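The Second Life of a Dark Shirt

Why navy cotton fades first at the seams, and what a small testing shop in Zarnwood has learned by washing it over and over

By Bram Mulder

Most clothes are thrown out before the fabric fails. The collar is sound, the seams hold, and the cloth would pass any strength test a mill could set. The garment has simply stopped looking new. For dark cotton knits this usually means a gray cast over the chest and pale lines along the side seams, and it can set in within the first year of regular washing.

The loss is often put down to dye running out into the water. Some of it is. Cotton dyed with reactive dyes forms a chemical bond between the dye and the fiber, and what comes out in the first few washes is mainly dye that never bonded and was not rinsed away at the dye house. After that, bleeding drops off sharply. A shirt that keeps getting paler after its tenth wash has another problem, and in most cases the problem is friction.
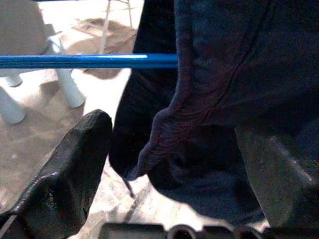
Dark navy knit shows surface wear sooner than most colors.

Cotton yarn is spun from short fibers, and the ends of those fibers work loose. Under a microscope, a worn knit is covered in fine broken hairs standing away from the surface. Each one scatters light. Enough of them together read as gray, even where the yarn underneath has kept nearly all its dye. On white cloth the effect is hard to see. On navy and black it is plain from across a room.

The Catach laboratory in Zarnwood has spent the past five years trying to put numbers on this. It is a small operation on the second floor of a former feed store, with a row of household washers, a light cabinet, and a color meter that cost more than the rest of the equipment combined. Its clients are mostly uniform suppliers, who want to know how long a polo shirt will match the new one issued to the person at the next counter.

The current series covers 447 garments, all bought retail. Each is measured at the same marked points on the chest, hem, side seam, and collar, then washed, dried, and measured again. The lab now holds 1,742 complete measurement sets. Anything that reaches the end of the schedule is cut up for yarn tests.

Seams fade first for a mechanical reason. A side seam stacks several layers of cloth, so it stands higher than the panels next to it and takes more of the rubbing from the drum and from other clothes. It is also stiffer and folds in the same place each time. The ridge wears while the cloth a quarter inch away stays dark. Turning the garment inside out moves the wear to the inner face. In the Catach results this had a larger effect on visible color than the choice of detergent.

Load size came next. An overfilled drum keeps clothes from moving freely, which sounds gentle but presses them hard against each other and the door seal. A nearly empty one lets them drop the full height of the drum. The least wear was found at a loose three-quarters load. Mixing fabrics also matters. Denim and terry toweling are abrasive, and a knit shirt washed with either one picks up lint as well as damage.

Yellow behaves differently. Many bright yellows are fairly stable to rubbing, at least to the eye, as a pale broken fiber does not stand out against a pale ground. Light is the greater risk. A yellow shirt left folded on a sunny shelf can develop a bleached stripe along the fold, and no wash will even it out.

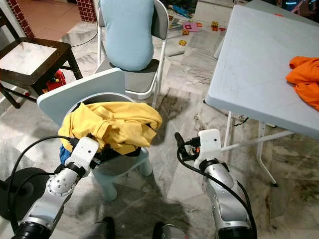
Light colors such as yellow hide surface fuzz, but strong sun can leave them uneven.

Drying is the least studied part of the process and may be the most damaging. The lint in a dryer screen is fiber that used to be clothing. Heat takes the moisture out of cotton, which makes the fibers more brittle, and tumbling then breaks them. The lab found that removing knits while still slightly damp and finishing them on a line cut the color change on the chest panel by close to half. Line drying in full sun gave back part of that gain through light fading. Shade or an indoor rack avoided it.

A second group of tests looked at enzyme detergents. Cellulase, an enzyme that breaks down cotton, is added to some products to trim loose surface fibers. It does restore depth of color on a fuzzy knit, sometimes after a few washes. It also removes material. Shirts in the Clandness trial, named for the supplier that paid for it, held their color well but lost measurable weight, and the thinnest of them had small holes at the hem before the schedule ended.

Uniform buyers have begun to write some of this into their orders. The Dijkstra specification, used by several regional suppliers, calls for a combed yarn with longer fibers and sets an abrasion limit of 1,000 rubs with no visible change in shade at arm's length. Combed yarn costs more because the short fibers are removed and sold off as waste. Retail buyers rarely see the term on a label, though a close look at the cloth gives some hint: a smoother surface with few loose hairs usually means longer fiber.

For clothes already in the drawer, the lab's advice is short. Wash dark knits inside out, in cold water, with other knits. Close zippers. Use the shorter cycle unless there is visible soil. Take them out of the dryer early or keep them out of it.

The next series starts in February and will cover cotton and polyester blends, which fade less but form pills that stay anchored to the cloth. Catach has not yet settled on a way to count them.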